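Notebook – lane keeping and following rules, highway set
01/06/2025
Entry: Ksawery Walczak. Read by: M. Tierney, O. Tesfamariam

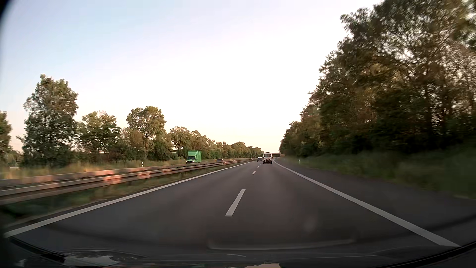

Fig. 1. Two-lane section ahead of overpass, white vehicle in right lane, dark car farther ahead in left lane.

Purpose: settle the wording of the labeling and behavior rules for the Seter planner before the next release. Reference frame is no. 159. Muireann and I had read rule 4 differently on it, so it went on the wall screen and we worked through the rule text line by line.

Rule 1, drivable area. Bounded by the two continuous edge lines. The paved shoulder on the right is labeled separately as "shoulder, paved" and is never merged with the lane, even when empty as it is in Fig. 1. The planner may use it for a minimal risk stop only. Old Flaviseo labels merge the two. Those need to be redone before they go into training.

Rule 2, lane divider. Label the dashes you can see and let the fit carry the line between them. Do not draw dashes by hand past the last one visible. The tool snaps to the edge line if the fit runs too far into a curve. Keep an eye on that at the bend.

Rule 3, lead vehicle. Lead is the nearest vehicle in our own lane, by lane assignment and not by size in the image. Lane assignment has to come from the map match plus the divider fit. If the two disagree, mark "lead unknown" and the planner holds the larger gap. Obsa wants the gap held until both sources agree for 4 s. Agreed, goes in the draft.

Rule 4, oncoming traffic behind a barrier. My reading was: ignore. Muireann's reading: label, but flag as separated. Hers is better. The green box truck has its lower edge hidden by the guardrail, and a partial box with no flag looks like a vehicle standing at the rail. New wording: "Oncoming vehicles behind a continuous barrier are labeled on the visible part only, flag SEP = 1, excluded from gap computation."

Rule 5, glare and reflections. Windshield reflections low in the image go under the static mask. Soft light spots over the pavement do not, as they move between frames. Annotators mark them "artifact". No detection may start inside an artifact region without a second sensor – Mireille's request, and I have no objection.

Rule 6, small distant vehicles. Anything too small to classify is "vehicle, unclassified". No guessing at type. Applies to the very small car near the bend.

Open points
– Shadow under overpass: exposure drop or own class? Ask Chi-keung, he did the tunnel set in January.
– Delineator posts: keep as landmarks for map match. Omwood export drops them at present, ticket filed.
– Rule 3 hold time still has to be run in replay on the Chien bench.
– Relabel count for Flaviseo not known yet.

Draft text of rules 1 to 6 is in the shared folder, comments go in the margin. Rule 4 change to be copied into the annotator guide by me.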